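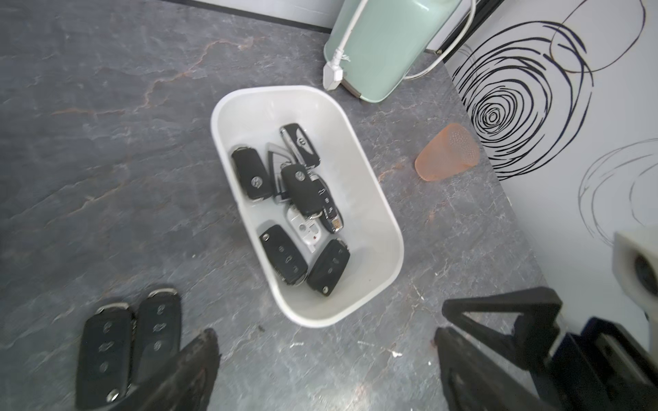 Went to the Pletendale cider and cheese weekend so you don't have to. A few posts, and I'll try to be fair.

Ticket was $69. For that you get a stemless glass with the festival logo, a paper map, and 23 tasting coupons. Sounds generous until you learn most of the ciders worth trying cost 2 coupons and the ice cider costs more than that.

The flyer promised 80 producers. I'd like to see that list. A good many of the tables were the same importer under different banners, with the same two people running back and forth between them.

Also, "producer" was doing a lot of work. One booth was a mustard company. Another sold cutting boards. Nice cutting boards, but I can't drink one.

Started at Lenz because everyone told me to. Their dry is good. Sharp, a little barnyard, bone dry at the end. I don't think it's $24 good, and the guy pouring got a bit stiff when I asked which apples were in it. "Heritage varieties" isn't an answer. Which ones?

Their rosé cider is pink and that's the nicest thing I have to say about it.

Curneo was the one I'd been hearing about since January. Wild fermented, aged in old brandy barrels, hand-numbered bottles, waxed tops. I got vinegar on the nose and vinegar at the back, and in between a sort of wet cardboard. The woman next to me said it was "alive." Okay.

I went back an hour later in case my first pour came from a tired bottle. Fresh bottle this time. Same cardboard.

To be fair to Curneo, their plain still cider, the cheapest thing on the table and shoved way in the back, was the best glass I had all day. Baked apple, a little salt, no funk for the sake of funk. They seemed surprised I wanted to buy some.

Cheese side of the hall: long lines, tiny cubes. The washed rind from the goat people was great and gone by 2 p.m. After that it was mostly smoked cheddar, and if you've had one smoked cheddar at a festival you know the rest.

The pairing seminar was extra, naturally. We were told that sweet cider "lifts" blue cheese and dry cider "frames" it. I tried both. They tasted like cider and blue cheese. I'm not convinced anybody in that room could have picked them out blind, including the person holding the microphone.

Bread at the seminar was cold and going stale by the time it reached the back row. For that money somebody could plug in a toaster. 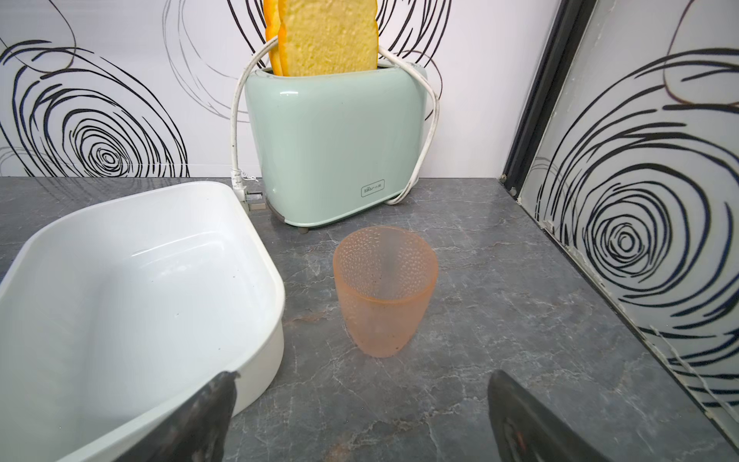 Bread in a toaster, for the record.

Someone will ask about the Stustidex app, which was supposed to let you rate each pour and build a "taste profile." Mine says I love fruity, approachable ciders. I gave every one of those the lowest score it allows.

Parking was free, and the shuttle ran when they said it would. Credit where it's due.

Would I go again? At the door price, no. If they cut it to one day and let you pay by the glass, maybe. I still have four coupons if anyone wants them. They say "no cash value" in three places.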